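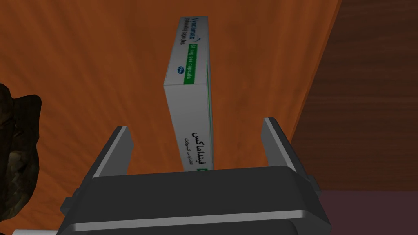 Notes on setting Arabic and Latin text on the same carton. I do prepress at a print shop in Rovanstead and most of this comes from fixing files after they arrive.

---

Start with size. Arabic set at the same point size as Latin nearly always looks smaller, as the body of many letters sits low and the tall strokes use up the height. In our house face (Karimi, text weight) I scale the Arabic up until the tooth height looks right next to the Latin x-height. Every typeface pairing needs its own ratio. Write it down once and keep it with the job.

---

Check minimum size against the Arabic, too. Dots are the first thing to go. If the dots on a small line fill in or merge, the word can turn into a different word. A Latin "i" that loses its dot is still an "i".

---

Line spacing: Arabic needs more of it. Marks above and descenders below will collide at leading that is fine for Latin. If both languages share a panel, set the leading for the Arabic and let the Latin be a little open.

---

Digits run left to right inside right-to-left text. Most people know this. What catches them is the unit. "400 mg" in an Arabic sentence can show up as "mg 400" if the paragraph direction is wrong or the Latin unit sits next to other Latin text.

---

The fix is to isolate the strength as a left-to-right run. In Unicode terms, U+2066 before it and U+2069 after it. Some layout programs drop those characters on import without a warning. Skurero keeps them if you paste as plain text and loses them if you paste with formatting. I have reported it.

---

Decide early which digits the Arabic copy uses: 0123456789 or ٠١٢٣٤٥٦٧٨٩. It depends on the market and the client's own rules. The one thing I send back every time is both sets mixed on the same panel.

---

Look at ٠ in small type. It is a dot. "٨٠٠" at a small size on uncoated board can read as an ٨ with dirt after it. We test that one at final size, on the real stock.

---

Bold. Plenty of Arabic fonts have no bold, and the program will fake one by putting a stroke on the outline. The counters close up and the joins get lumpy. If the preflight report says "synthetic bold", change the font. Same for italic. Slanted Arabic made by the software leans in whatever direction the Latin leans and looks wrong to anybody who reads it.

---

Letterspacing: zero. Arabic letters join. Tracking at 20 on a Latin headline is normal, and the same character style applied to Arabic will pull gaps into the joins. Keep separate character styles for the two scripts even when they look redundant.

---

Reversed-out text on a color band. If the band is built from two inks, small shifts in register will eat into the letters. Use one spot ink for the band where the budget allows. If it doesn't, make the text heavier and keep it away from the fold.

---

Side panels. Text turned 90 degrees has to be turned the same way in both languages or the reader rotates the carton twice. Check it on a folded mockup. A flat PDF hides this completely. Abbas Rashti at Clidow folds one by hand from office paper before he signs anything, and I have copied the habit.

---

Outlining fonts before sending: it protects the shaping, so I understand why people do it. It also means I can't search the text, can't compare it to the approved copy, and can't fix a typo. Send both versions. Name them so I can tell which is which.

---

Proofreading. A designer who doesn't read Arabic can still catch two faults: letters that should be joined standing apart, and the whole line running backwards. Both come from a program with no Arabic shaping turned on. Everything else needs a reader.

---

Our reader is Behrouz Rezaei. He works from the printed proof, right side first, and then does a second pass where he only looks at numbers. On the last job he marked 3 corrections and all of them were in the numbers pass.

---

Asked by a few people: yes, set the paragraph direction even for a one-word line. It looks the same until someone adds a period or a bracket, and then the punctuation jumps to the wrong end.

---

Braille placement over bilingual panels is its own subject. I'll post on it when the current job is off the press.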